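Learning to love a very small needle

My grandmother could hem a pair of pants while watching TV and arguing on the phone. I can't sew on a button without bleeding on the shirt. So when Hollis Mbeki invited me to spend a morning looking at suturing up close, I said yes mostly out of envy – here was somebody who thinks about thread all day long!

Hollis teaches stitching at Wotemum, a training center 23 miles from my front door, and talks about thread the way my uncle talks about trout. How it hangs, how it loops, how it wanders off exactly where you don't want it. I filled 11 pages of my notebook before lunch (half of them are drawings of knots, all bad).

What surprised me was how much of sewing tissue comes down to the same stuff my grandmother fussed over. Keep an eye on your loose end. Mind the curve of the needle and let it do the turning. Pull too hard and the whole thing puckers.

Thread and tissue, seen very close. 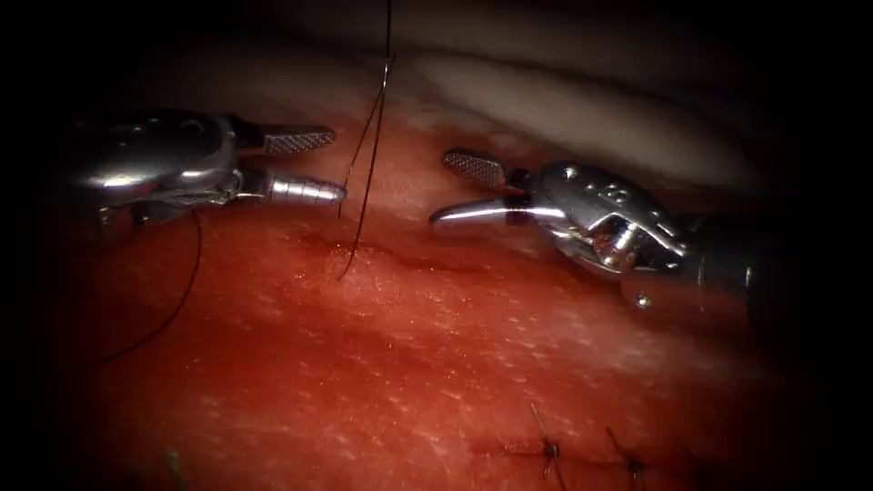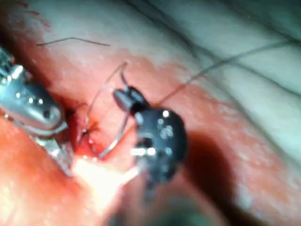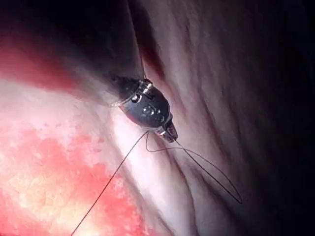
The curve is the whole trick

I had never really thought about why a surgical needle is bent. Hollis handed me a practice one and a square of foam and told me to roll my wrist, like turning a key in a sticky lock. My first try went in fine and came out somewhere in the next county. My second was worse.

By the tenth or so I had a row of stitches that looked like a drunk caterpillar, and I was ridiculously proud of it – it's on my fridge now, under the pizza magnet.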